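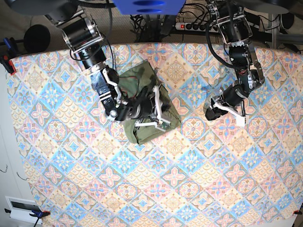 Fig. 1. Repeating pattern on a tablecloth: diamonds, rosettes, scalloped fans.

Textile History for Non-Majors
Handout 11: The Repeat, or Why Your Curtains Don't Line Up

Read before Thursday's class, 5th May. Bring a ruler and a pencil. Pens are banned again after what happened in September.

1. What a repeat is

A repeat is the smallest piece of a pattern that can be copied over and over to fill the whole cloth. Find it and you have found everything the designer really had to draw. The rest is copying, first by a person with a block, later by a roller, now by a file that somebody has saved under the wrong name.

To find the repeat, pick one easy mark (a petal tip will do) and look for the next place where exactly the same mark turns up, facing the same way and in the same color. Measure across, then measure down. Students always stop at the first flower that looks similar. Check the background color before you write anything. If it has changed, keep going.

2. The usual layouts

Straight: the unit sits in rows and columns, like eggs in a carton. Easy to print, easy to match, a little dull from across the room.

Half-drop: each column slides down by half a unit. The eye follows diagonals and forgets to look for the seam. Most wallpaper you have ever disliked is a half-drop.

Brick: the same trick turned sideways.

Diamond: the motifs sit in lozenges. Often two background colors take turns, so the true repeat is bigger than one lozenge. Fig. 1 is a good one to practice on, with its sky-blue and pale peach grounds.

3. Blocks, rollers and the Gestard mill

Our running case is the Gestard mill at Drudport, which printed cottons with wooden blocks long after its rivals had moved to rollers. The owners called this a commitment to craft. The account books suggest they could not pay for the rollers.

A block printer lined up each impression by eye, using small pins at the corners of the block. The pins left dots. On surviving Gestard cloth you can find them if you look hard, and once you have found one you will never enjoy the flowers again.

Pattern no. 1407 in the mill's order book is the one to know for the exam. It took 39 blocks to print in full. The cheaper version, sold through the Gundon warehouse, made do with 31 and hoped customers would not miss the second shade of pink. Some did. Their letters are in the reading packet and are by far the liveliest part of it.

4. Borders

A border has to turn a corner, and corners are where pattern designers go to suffer. There are three honest ways out: draw a special corner piece, miter the border at 45 degrees, or run it along two sides only and act as if that was the plan. Gestard did all three, sometimes on the same cloth.

A border also gives the eye somewhere to stop. It is usually darker than the field, and it hides wear along the part that gets handled most.
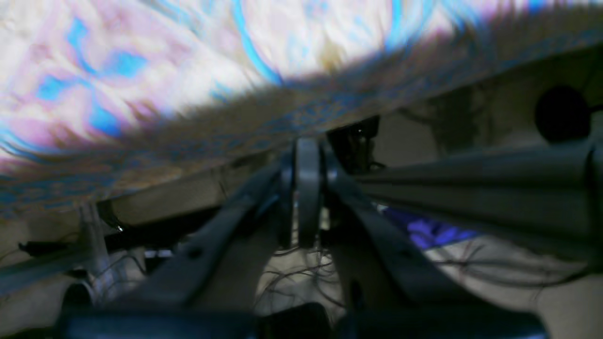

Fig. 2. Patterned fabric, with a darker band along the lower edge.

5. Cloth does not stay flat

Everything so far assumes a flat sheet. Cloth hangs, folds, stretches and shrinks. A circle on paper becomes an egg on a sofa arm. When you measure a real piece, lay it flat, smooth it without pulling, and measure several repeats before dividing. One repeat measured on its own will be wrong, and you will defend it in your write-up with great feeling.

6. For Thursday

Bring any patterned cloth or a clear photocopy of one. Mark one full repeat in pencil on tracing paper. Name the layout and note how the border, if any, deals with its corners.

Reading: the Wi pamphlet on block registration, first half only. The second half is about starch – you may read it, but I can't give you credit for that.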